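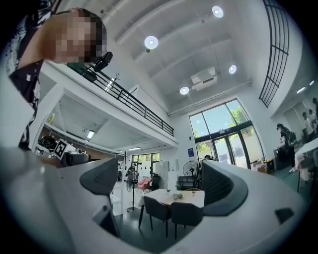 ## 2021-04-30, open day at Fitach

Went over with Catriona and Lorna. Archie Moncrieff met us and had us signed in before the first demo started. Writing this up the same evening while I still have it straight. Catriona has her own notes on the software side, so I'm leaving most of that to her.

### Hand-held gripper

Most of our time went here. Two curved fingers, ribbed inside, with a textured pad on the inner face. White body, bulky when you hold it. Visitors were allowed to try it, and I had two turns.

- Heavier at the front than I expected. My wrist was tired by the end of the second turn.
- Closing is smooth. Opening has a small dead spot near the start of the travel. Archie knows about it and says the next set of fingers will fix it.
- The pads are glued on. I asked how long they last and he said they swap them every 682 grasps, which is where one test set ended and they just kept the number.
- People lean right in over the thing while they talk. If we run a session like this we need tape on the floor.

They had a printed square marker propped up in the equipment area under the balcony. Lorna asked about tracking near the tall windows, with the daylight changing all afternoon. Jeanie Nisbet said they lose it now and then when the sun comes round and they wait it out. No fix yet.

### Rusto arm

Ewan Menzies ran this one in the back room. Pick and place with small cartons, 11 in a row without a miss, then it dropped one and he stopped to re-teach the point. Re-teaching took a couple of minutes. The pendant menus are the same as on our older unit, only faster.

Cycle time looked close to ours. I didn't get a proper timing because there were too many people between me and the bench.

### Foltix folding cell

Not running. Waiting on a valve. Archie showed us the log from the last full run: 2,071 folds, 1,250 of them on the thin stock. He will send the file. I want to see where the rejects fall before we talk about buying anything.

### To do

- Ask Archie for the pad material and the glue.
- Lorna to try our own marker by the window at two or three times of day.
- Catriona to check if their log format opens in our reader.
- Return visit in June, once the Foltix valve is in. Jeanie is arranging it.
- I still have one of their visitor badges. Mail it back.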